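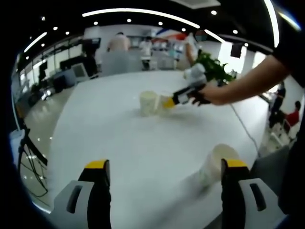 Paper cups on the big white table, two grippers in play.

Rokura hand gripper – your questions

Updated 9/30/26

I keep getting the same emails about this build, so I've put my answers on one page.

What is Rokura?
It's my name for a pair of hand-held grippers I've been building at the Telcombe shared workshop. You squeeze, the fingers close, and a camera on top records the whole thing so an arm can learn from it later.

Why are the fingertips yellow?
I had a lot of yellow filament! The color does help me spot the tips in the footage, though, so I'm keeping it.

How much does one weigh?
650 grams with the camera on. My wrist starts complaining after 40 takes or so, and then I go get coffee.

Can I use a different camera?
Sure, but you'll need to redraw the top mount. Mine is cut for one housing and it's a tight fit. Leave room for the cable – I didn't on the first version and had to go at it with a file.

Why paper cups?
They're cheap and they squash if you grip too hard, so you find out right away. I have 242 cup takes saved so far and 1194 clips altogether (plenty of those are junk, sorry).

What does Tillman do?
Tillman is the script that sorts the clips. Seris is the older one. It still runs, but please don't start with it, I stopped fixing it in January.

Will you sell me one?
Nope, but the part files are free. Print the brackets slot side up and go slow on the first layer.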